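Blog > House > Small Jobs

Filling the Holes in the Back Bedroom
Last updated: September 2018

I moved into the place on Anlow in the spring and put off the back bedroom for as long as I could.
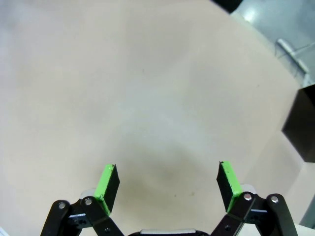
The tenant before me must have liked shelves. There were screw holes over the closet, a line of them down the wall by the window, and a cluster near the door where a coat rack had been pulled off in a hurry. I lived with it through the summer. Then my sister said she was coming to stay and I decided it was time.

I had never patched a wall before. In my last apartment in Pridlow I paid for it out of my deposit, and that came to 140 dollars for what I now know is an afternoon of work. So part of this was stubbornness.

What I bought: a tub of lightweight filler, a tub of the heavier kind, two putty knives, a sanding block, a small roll of mesh tape and a quart of primer. I already had a drop cloth and a stepladder. The hardware store in Wullbridge had all of it except the wide knife, which I got the next day at the other store across the river. I don't have a car at the moment, so that was two bus rides for one knife. Get the wide knife first if you are making a list.

The small holes were easy. I pushed the rim of each one in with the handle of the knife so that nothing stuck out, pressed in some filler, scraped it flat and left it. The instructions on the tub said one coat would do. It took two everywhere, because the filler shrinks back as it dries and leaves a dimple. I did the second coat the next morning before work.

The coat rack was another matter. Whoever took it down had pulled the plastic anchors out with it and a good bit of wall came too. The worst hole was wide enough to put my thumb in. I cut away the torn paper around it, put two strips of mesh tape across, and used the heavy filler in thin layers. I did three layers and let each one sit overnight. I tried to rush the second and it dragged and cracked, and I had to scrape it off and start over.

Sanding was the part I liked least. The dust gets into everything. I shut the door and put a towel along the bottom and I was still wiping down the kitchen counter two days later. Wear a mask. I also found that sanding in the evening with a lamp held close to the wall shows you all the ridges you would miss in daylight. I went over the coat rack patch four times this way and I can still find it with my fingers if I try.

Then primer, then paint. I had planned to touch up only the patched spots, and there was a half can of the old color under the sink, so I thought I was set. The label had a dab of paint on it and 505 written in marker, no name. I painted one patch as a test. It dried noticeably darker than the wall, which I suppose had faded. I took the can to the store and the man at the counter told me that matching old paint on an old wall is mostly luck, and that I'd be happier doing the whole wall. He was right, although it meant buying a gallon.

I went with an off-white from their own line. In the store it looked plain. At home it goes a bit yellow in the afternoon and a bit gray in the morning, and I have gotten used to that. Two coats on the wall by the door, and then of course the other walls looked dingy next to it, so I did those as well over the following weekend.

A few things I would do differently. I would take the outlet covers off before starting and not halfway through. I would buy the better roller sleeve, since the cheap one shed lint and I had to pick it out of the wet paint. And I would write down the name of the color somewhere that isn't the can. Mine is now on a piece of tape inside the closet door, along with the date.

The filler keeps if you press plastic wrap on top before you close the lid. I have most of the light one left and I've started looking at the hallway, which has its own set of holes and one long crack over the bathroom door. I don't know yet if the crack can be filled or if it will just open up again when the heat comes on. If anyone has dealt with one of those, leave me a comment. I'm going to wait until my sister has gone home before I touch it.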